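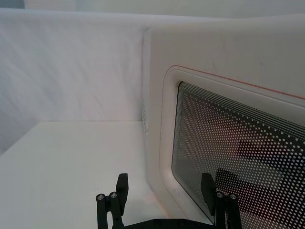 Our project looked at how students in the Ploltlow residence share one microwave and where the time goes at lunch. The kitchen has a single oven for 33 residents, and most of them want it between noon and one. It is a white model with rounded corners and a thin red-orange line along the top and left of the door. The window has a dense pattern of white dots over dark glass, and several residents told us they open the door early to check their food. We decided to make door opening one of the things we recorded.

Method

Two of us sat in the kitchen over lunch for 6 days in October. We wrote down when a person started the oven, how often the door was opened before the end, and when the food was taken out. We did not record names or what people ate. Ildikó Borbély made the recording sheet and entered the results.

Results

The wait was longest just after noon, when up to 4 people stood in line. Heating took less time than we expected. A good part of each turn went to stirring, closing the door again and setting more time. People with soup opened the door most. People with a covered plate usually left it alone until the end.

Wiping the oven was rare during lunch and was mostly done in the evening by whoever cooked last.

Suggestions

We propose a short list of heating times on the wall next to the oven, and a cloth kept on the same table. We also asked the residence office about a second oven. They have not answered yet. The recording sheets are in the Odport folder with the other group reports.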